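The Mösli is the smallest board Plareo sells, and I'd be fibbing if I said it wasn't my favourite of the lot. It lives quite happily on a side table or a windowsill, and it doesn't ask you to clear away the teapot before a game. We've had customers take theirs on canal boats, to hospital waiting rooms and (once!) up a very windy hill.

Each set comes with 32 pieces and a drawstring bag, and you can add a spare pair of queens at the checkout if you've children who like to promote their pawns.

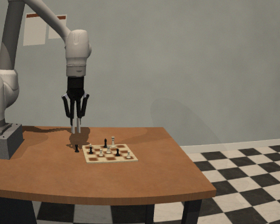
**Bremudham, February** – The new batch is in, almost 200 sets, and they're going out in the order the names came down the list. Gertraud Riedl has packed most of them herself, so if you find a little note in your bag, that'll be her. She does love a note.

A few things people ask us:

- Delivery takes up to 7 working days
- Felt bases are fitted before the set leaves us
- Lost pieces can be bought singly, in either colour
- The larger Stinero pieces won't fit these squares, I'm sorry to say

Looking after it is simple enough. A soft dry cloth now and then will do, and please keep it off the radiator shelf, as boards do tend to bow there over a winter. If yours has bowed already, drop us a line before you try anything with heavy books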